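The bed is a harder workstation than the factory floor

Most claims about household robots are made at the level of the task: it folds, it loads, it tidies. Engineers who build the machines tend to work one level down, at the single grasp, and the gap between those two levels explains why tidying a bedroom remains mostly human work.

Shop floors are further along. At the Ackroyd plant, where plastic housings are moved from a tray to a test fixture, two arms have run the same transfer through every shift since May. The parts are rigid, the tray is indexed, and a housing that arrives out of position is rejected upstream. The cell stops a few times a week, usually for a worn pad.

A bedroom has no tray. Zorkell, which develops manipulation software for domestic use, keeps a catalog of 276 household objects for its clearing trials. Of these, 194 change shape when gripped. The catalog is divided by stiffness, surface and mass, and the lowest scores sit where soft objects overlap: a disposable mask across a crumpled package, a plush toy against a box, thin paper under both. 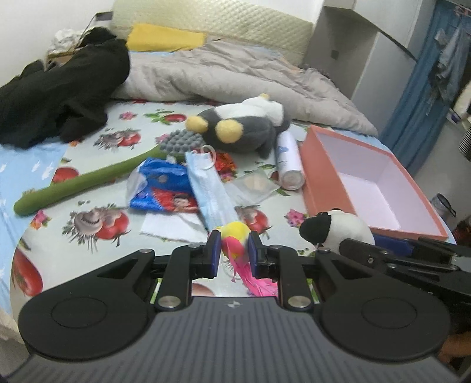
Ruth Hartley
Automation and Controls

Two blue-padded fingers closing on a small yellow and pink toy is the solved part of the problem. A compliant pad conforms to the object, friction does the holding, and the force margin is generous. The trailing pink tail is less convenient. A planner that models only the rounded body will set it down with the tail across whatever lies next to it.

The large penguin presents the opposite case. It is wider than most parallel grippers can open, so the fingers must pinch a fold or a flipper, and the load then swings below the grasp point. Wamance handles this with two arms and a slow lift. Its current cycle time for a large plush is 8 seconds, against less than two for a rigid can.

Sorting adds a further step. An open box is an obvious destination for toys, but a crumpled wrapper may be trash or may belong to someone. Bravex has its software set uncertain items aside for the owner — a sensible policy that leaves a second pile to clear.

The idea of an arm doing repetitive handling is old. Industrial models were already on sale in 1965, and their descendants still do best where the work is brought to them in a known position. For the home, the figure to ask a vendor for is the number of human interventions per cleared surface, with the objects listed. Zorkell plans to publish its own once the bedding trials are finished.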